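Erneck Parish Register Transcriptions: data card

Version 2, revised in June

Summary

The Erneck set holds line-by-line transcriptions of baptism, marriage and burial entries from the parish of Erneck and its daughter church at Clanulitz. The earliest register starts in 1879. Entries were keyed from microfilm, then compared with the bound volumes where the film was too dark to read.

Contents

The set is one text file per register, 35 files in all, encoded in UTF-8 with tab-separated fields. Each row is one entry. Field order is the same in every file:

register, page, line, event, date_written, date_normalized, surname, given, residence, remarks

The date_written field keeps the clerk's wording, including feast days. The date_normalized field is empty when the written form could not be resolved. Do not fill it from neighboring rows; the Clanulitz clerk often entered burials out of order.

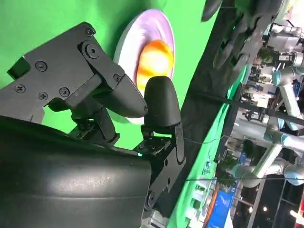

Spelling

Surnames are given as written. A separate file, variants.tsv, links spellings that the editors consider to be the same family name. The links are opinions and carry a confidence code of A, B or C. Code C links should be left out of any count of households. Place names follow the register, so Prultitz also appears as Prulditz and Brultitz.

Known problems

- Register 2 of Clanulitz has water damage on the lower third of most pages. Unread words are marked with [..] and doubtful readings with a trailing question mark.
- 105 marriage rows lack a residence for the bride. The column was left blank in the original.
- Remarks in Latin are transcribed but not translated. Abbreviations are not expanded.
- Stillbirths are entered under baptisms in some registers and under burials in others. Filter on remarks as well as event.

Processing

Sorting, date conversion and duplicate checks are done with Kiều, a small command-line tool kept in the tools folder. Run the check before submitting changes:

kiều check --strict registers/

Warnings about repeated line numbers can be ignored for continuation pages. Errors cannot.

Corrections

Send corrections as a changed row plus the page and line reference. Corrections based only on a printed family history are not accepted.

Related items
Prultitz Land Tax Rolls: data card
Clanulitz School Lists: field guide
Surname variants: change log

This site uses cookies to remember your display settings. Accept | Decline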